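Chapter 5
Judging a Service Robot Before You Buy
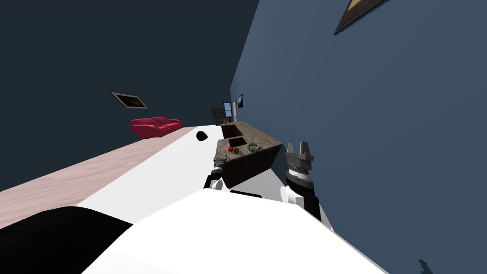

Department of Applied Automation, Wescombe Institute – Course team: Idalina Abreu and Zulmira Cunha

The simulated kitchen that opens this chapter comes from a trial licence of the Guerreiro package, a software kit sold to people who are thinking of buying a two-armed service robot. The robot's own torso and arms take up the near part of the view. Past them is an island with a granite countertop and two sinks, and near the front end of it are a red apple, a round brown fruit and a grey metal pot with a handle. Most of the exercises in this chapter use kitchens of this kind.

In Chapter 4 we looked at the robot as a machine: its joints, its motors and the limits on what it can lift. In this chapter we look at it as a purchase. A buyer has to decide whether a product will do the work, what it will cost to keep running, and how much the seller's claims can be trusted. A simulated trial can help with the first question. It helps less with the second, and it can be misleading on the third if the buyer doesn't know what was left out.

5.1 What is on offer

The Guerreiro package has three parts. The first is the simulator, which runs on an ordinary desktop computer. The second is a library of rooms and household objects. The third is a support plan, under which the supplier's staff will build a model of the buyer's own workplace from measured drawings.

The basic licence costs $398 a year for one computer and includes the standard library. The full licence costs $819 and adds the room-building service. Neither price includes the robot. Students sometimes miss this when they compare Guerreiro with Zillov, which bundles its simulator with the hardware and doesn't sell it separately. Comparing the two fairly means setting out the cost of each item over the same number of years, and we do this in Section 5.4.

5.2 A first task

Take a simple job: pick up the apple and put it in the pot. A person would do this without thinking. For the robot it breaks down into smaller steps, and each step can go wrong in its own way. The robot has to find the apple and tell it apart from the other fruit. It has to bring a gripper to the right height and angle, close the jaws firmly enough to hold but gently enough not to bruise, and move clear of the counter's edge. Then it has to let go over the pot without tipping it.

The choice of arm matters too. In the opening picture the left gripper is close to the fruit and the right gripper is beside the pot. Using the left arm shortens the reach to the apple but lengthens the carry. Before reading on, write down which arm you would use and why.

A single success tells a buyer very little. At Rirkcombe, the training kitchen used for our case study, the purchasing team asked for 300 simulated attempts at each task, with the objects moved a little between attempts. They recorded every failure by type – missed grasp, dropped object, collision, time run out – and asked the supplier to explain the most common one.

5.3 What a simulation leaves out

Simulated objects are simpler than real ones. Real fruit has soft spots and stems. Real counters get wet, and the light over them changes through the day. A supplier may model some of these things and not others, and the brochure seldom says which. Ask for the list in writing.

The terms below are used throughout the chapter. Definitions are in the glossary at the back of the book.

Grasp success rate
Cycle time
Licence term
Acceptance test
Total cost of ownership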